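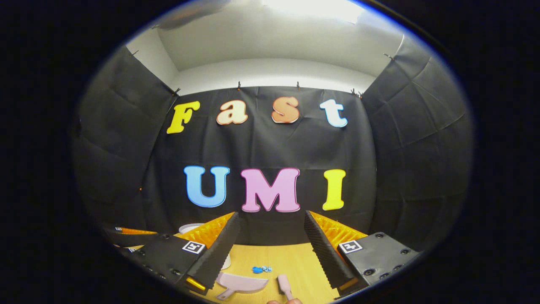 The black cloth backdrop at the Wedport hall, clips and cut-out letters included.

I have my doubts about the new display corner. Hammad Farooqui put the idea forward in October: hang black fabric on three sides of a table, clip it along the top, pin up some big letters, and people will stop and look. Maybe they will. They stop for free cookies, too.

The cloth came out of a storage tub and it shows. The panel on the right still has its fold lines, a whole grid of them, and the back one is wrinkled as well. Slavica Petek says they'll drop out if we leave it hanging. I've heard that about curtains and I own an iron, so I'm not convinced. Black fabric shows every crease once there's a light overhead.

The clips worry me less. Some have orange tips, which I'd have swapped for plain ones, but Shabnam Zaidi says no one looks at clips. I looked at them first.

As for the letters, "Fast" is easy enough to read from across the room. Yellow for the F, cream for the a, brown-orange for the S, white for the t. Why the S got that colour is a question for somebody else. We were told the mix of colors is cheerful, and I'll allow that the yellow does stand out well on black.

The whole thing cost us $40 and took about 6 people to agree on. Asif Chaudhry wants a second one for the Ulport room. I'd like to see how this one gets on before we buy more cloth. If you have a steamer we could borrow, leave a note at the front desk for Zarmeena Virk.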